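Moving the paper archive into a low cabinet

June 25, 2021

Filed under: office, storage, paper

The paper records in my office have lived on an open shelving unit since I moved in. I took the unit down this month and replaced it with a low two-door cabinet next to the desk. The notes below cover the sizing, the door adjustment, the binder layout and the labeling. I am writing them down mainly so that I have them when the second cabinet goes in.

Why the open shelf went

The old unit was a Hisside, five shelves, steel uprights. It held far more weight than I ever put on it. The problem was depth. The shelves were 25 cm deep and a ring binder for Letter or A4 paper needs more than that if it stands with the spine facing out. Every binder stuck out past the front edge, and because the unit stood beside the door, I clipped one with my elbow on a regular basis. Dust was the other problem. Paper on open shelves collects it along the top edge, and the punched sheets toward the back of a binder, which never get turned, go gray in a line.

I looked at adding doors to the Hisside. Drellgate sells a door kit that is supposed to fit steel uprights from several makers. It clamps to the front posts with four brackets per side. It would have kept the dust out and done nothing about the depth, so I dropped the idea.

Sizing

The wall behind the desk is the only free one, and the desk occupies the whole length of it. Anything new therefore has to stand in front of or beside the desk and stay low enough to reach over. I wanted the top to be usable as a surface for sorting, which ruled out the tall narrow units that most office suppliers push for binder storage.

The measurements I worked from:

Binder, closed, lying flat: 32 cm by 29 cm, spine thickness 5 to 8 cm depending on model.
Clearance above a flat stack, for getting fingers around the top binder: 4 cm.
Clearance needed in front for a door swing: the full width of one door.

The last figure is the one I got wrong the first time I ordered something for this room. A cabinet with one wide door needs a lot of floor in front of it. Two doors on the same carcass halve that. Sliding doors need none, but they only ever expose half of the interior, and on cheap carcasses the track fills with grit.

I settled on a Weidemann two-door cabinet with one fixed shelf and a vertical divider. The finish is an oak-look laminate. I would have preferred plain white to go with the desk, but white had a lead time of 12 weeks and the oak was in the warehouse.

Assembly

Flat pack, cam locks and dowels. The instruction sheet has 19 steps, of which two are in the wrong order: it has you fit the back panel before squaring the carcass. If you do that, the panel holds the carcass in whatever shape it happened to be in, and the doors will never line up. Leave the back panel off, measure both diagonals, push the long one until the two match, then slide the panel in and fix it.

Use a hand screwdriver for the cam locks. They need less than a full turn. A driver set to its lowest torque still overshot on the first one and chewed the slot.

The leveling feet are plastic and thread into inserts in the base. The floor in my office falls toward the window, and I had to run two of the feet out by several turns. Check with the level on the top panel front to back as well as side to side. A cabinet that leans forward will have doors that drift open.

Doors and hinges

The hinges are the standard concealed cup type with two adjustment screws on each arm. Facing the open door, the front screw moves the door sideways and the rear one, once loosened, moves it in and out. Height is set on the mounting plate. I adjusted in this order:

Height first, both doors, until the top edges are level with each other.
Sideways next, until the gap between the doors is even from top to bottom.
Depth last, so that both doors sit flush against the carcass.

If the center gap is wider at the top than at the bottom, correct it by moving the top hinge in one direction and the bottom hinge in the other by the same amount. Correcting it all on one hinge puts a twist into the door, and the cup starts to pull away from the panel.

The doors close fully on their own from a small angle. Beyond that they stay where you leave them. I checked each one at several positions and neither drifts, so the feet are set correctly.

I considered swapping the hinges for soft-close ones. Vindier makes a clip-on damper for existing cup hinges, one per door, no drilling. I have them on a kitchen cabinet and they work. I left them off here. The doors are light and the noise of closing them does not bother me.

Binders: flat or upright

The usual advice is to stand binders upright, spines out. I have gone back and forth on it. Iddrisu Owusu, who ran the document room at a firm where I worked years ago, kept everything upright and was strict about filling each binder past two thirds. His argument was mechanical. Sheets in a half-full upright binder hang from the rings and sag toward the bottom corner, and the lower hole tears. In a full binder the sheets support one another.

My binders are mostly not full. The active ones hold a single year each and get thinned out when the year closes. Lying flat, a half-full binder puts no load on the holes at all. The cost is access: in a stack, you have to lift whatever is on top. I decided that was acceptable as long as no stack was more than two high, and that the binders in current use would not be stacked at all.

With the divider in the middle, the upper compartment splits naturally. One binder goes to the left and one to the right, with a gap between them.
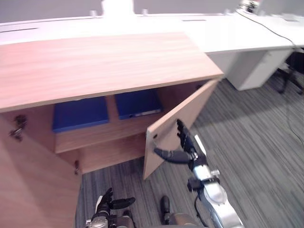
The left position is for household and the right for business. Both are ordinary blue ring binders. I did think about color coding and decided against it, having tried it on the old shelf. The scheme lasted until the store ran out of green.

The lower compartment is reserved for closed years. Those are still in boxes in the hallway, and they will go in once I have been through them. Under my own retention rule anything older than seven years is either shredded or scanned, with the exception of documents relating to property and pensions. I expect to discard a large part of it.

Labeling

Spine labels are the default, and they work if the spine is the side you see. With binders lying flat that depends on which way round you put them. For a while I had mine with the spine to the back, on the theory that the open side gave a better grip. It did, and I could no longer read anything without pulling the binder out. A label strip on whichever edge faces the door solves it.

For the label text I use a short category, then the year. No subcategories. Those go on the tab sheets inside the binder. Laser-printed labels hold up better than inkjet ones, which smear if your hands are damp. Set the type at 30 point or larger if you want to read it while standing. The cabinet is low and you are looking down at it from a fair distance.

Stick the label down at one end first and smooth it toward the other with the edge of a ruler. On a textured binder cover, the adhesive on the cheaper label sheets gives up after a few months at the corners. Clear packing tape over the whole strip holds it, though it makes the label hard to replace. I have started using the removable type for the current year and the permanent type once a binder is closed.

Load

The maker gives 19 kg as the limit for the shelf. A full binder of ordinary copy paper weighs between 2 and 3 kg, so two binders are nowhere near it. The lower compartment sits on the base panel, and I will put the heavier boxes there in any case. Weight at the bottom also keeps the cabinet from tipping if someone leans on an open door.

Remaining work

The edge banding on the underside of one door has a short section that did not bond. An iron on the cotton setting with a sheet of baking paper between should re-melt the glue. I have not done it yet.

I also want a thin rubber mat for the top panel. The laminate is smooth and loose paper slides on it when the window is open. The Drellgate desk mats come in one size, which is too deep by 3 cm, but they can be trimmed with a utility knife and a straightedge.

The second cabinet is on order. Same model, same finish, to stand beside the first with a 2 cm gap so that the adjoining doors can open past each other. I will drill the back panel of that one for a cable, as the scanner is going inside it, and post the hole position once I have measured the plug.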